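Best way to keep a white tabletop white?

lamduan_l
Hi all! We finally swapped the old pine top for a bright white one (the Vurnby, bought on a Tuesday whim) and I love how much lighter the room feels. But I'm scared of it now — coffee, pens, my kids' markers. What do you all wipe yours down with?

Drololetti
Congrats! Warm water, a drop of dish soap, soft cloth, then dry it right away so you don't get streaks. I've done that every evening for years, and ours still looks lovely.

oldpine557
I have to disagree on the soap, sorry. It left a dull film on mine that took me most of December to get off. Plain water for me, and baking soda paste on marker.

Drololetti
Baking soda scratches, though! Please try it underneath first. 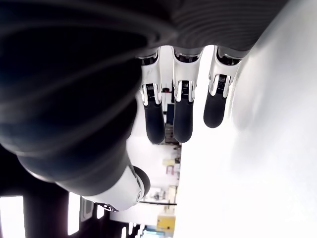

1 min read · 284 views

lamduan_l
Thank you both, you're so kind. I like a broad, bare white surface, so I'm going with water on weekdays and a tiny bit of soap on weekends, and I'll test the paste under the back corner before I get brave.

— Lamduan Luangrath

Related threads
Tanasarn chairs: felt pads or rubber?
Vodberg desk wobble, fixed for good
Best table under $300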